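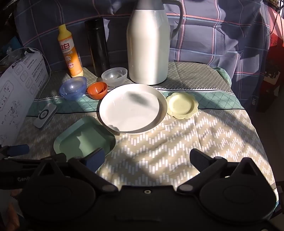 October 10, 2026

Plot survey notebook, Plesivness parcel, second visit.

Purpose of the visit: check the boundary pegs against the plan, look again at the access strip, and get a better idea of where the water connection can come in. The first visit in September was cut short and I left with the south side unchecked.

Boundary. Started from the road corner and worked clockwise. Pegs 1 to 3 are where the plan puts them. Peg 4 is missing. There is a hole in the right place and a broken stake lying in the ditch, which may or may not be the same one. I taped from peg 3 along the hedge and marked the spot with a bamboo cane and orange tape. The cane is a reminder and nothing more. It must not be used for setting out, and I have written that on the plan as well. Peg 5 is fine but leans.

Area. The seller's sheet says 2000 square metres. Working from the plan distances I get a little under that, and the shortfall sits along the south side where peg 4 should be. If the line follows the hedge we lose a strip. If it follows the old fence posts we have all of it. The hedge has been allowed to grow out and its middle is no longer where it was planted, so I would not argue from the hedge either way. Ask the surveyor to put peg 4 back before anyone talks about price again.

Access. The strip from the road is narrower at the culvert than I wrote down last time. I had measured to the outside of the kerb stones, and one of them has dropped. Corrected on the sheet, old figure crossed through but left readable. A small lorry will manage. Anything with a trailer will have to reverse in from the Prusness side, and the turn there is tight with the telegraph pole. Shengli Ye thinks the pole can be moved at the owner's cost. No quote yet.

Water. Main runs under the far verge. From the marker plate to the middle of the front boundary is 68 metres along the road, then the crossing. The listing says "water at the boundary" and I can find nothing on the ground to back that up. No stopcock, no cover, no marker on our side. It should come out of the listing until somebody produces a drawing.

Drainage. Lower third is soft. Dug two trial holes with the spade, both to knee depth. Upper one dry, lower one had water in the bottom by the time I had filled in the notes. Topsoil dark, then grey clay. A soakaway down there looks unlikely to me, but two spade holes are not a percolation test. Říha did the tests on the plot next door and may still have his results. Worth asking before we pay for new ones.

Neighbouring plot. The Clendia board is still up but the phone number has been painted out. The grass has been cut since September. Could be sold, could be somebody tidying. Check the register.

Costs so far on this parcel: 700 for the first plan and searches. Nothing today apart from fuel and the tape.

To do:
Surveyor for peg 4, ask for a written note as well as the peg
Correct the water line in the listing
Ring Říha about the percolation results
Get a price for the pole
Look up next door in the register

The long tape sticks after 30 metres and needs cleaning — I wiped it down but there is grit in the case. Use the other one for the Prusness job until it has been opened up. Spare canes are behind the office door.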